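The Zerncombe Yoga Bolster

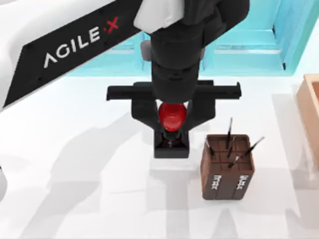
Trundari Yoga | Props and Studio Supplies Department

We've been fond of this bolster for a good while now, and it still goes out of the door faster than anything else we stock (the eye pillows come close in September, when the new classes start). It's a long, firm, comfortable thing to lie back over at the end of a busy day, and it holds its shape beautifully under the knees or along the spine.

The filling is buckwheat hull, and there's a zip at one end so you can take a little out if you like yours softer. Do keep what you remove, as you may well want it back! The cotton cover comes off and washes at a cool temperature. Please dry it flat.

Length: 66 cm would be our small one, the Chou; the Zerncombe is the full-length size
Diameter: 21 cm
Colours: Slate, Moss, Oatmeal
Price: £129, or £166 with the matching Skutier blanket

Spare covers are sold separately. Moss is back in stock from May 2, 2025, and anyone on the waiting list will get an email from us first. Studios ordering ten or more should ring the shop for a price.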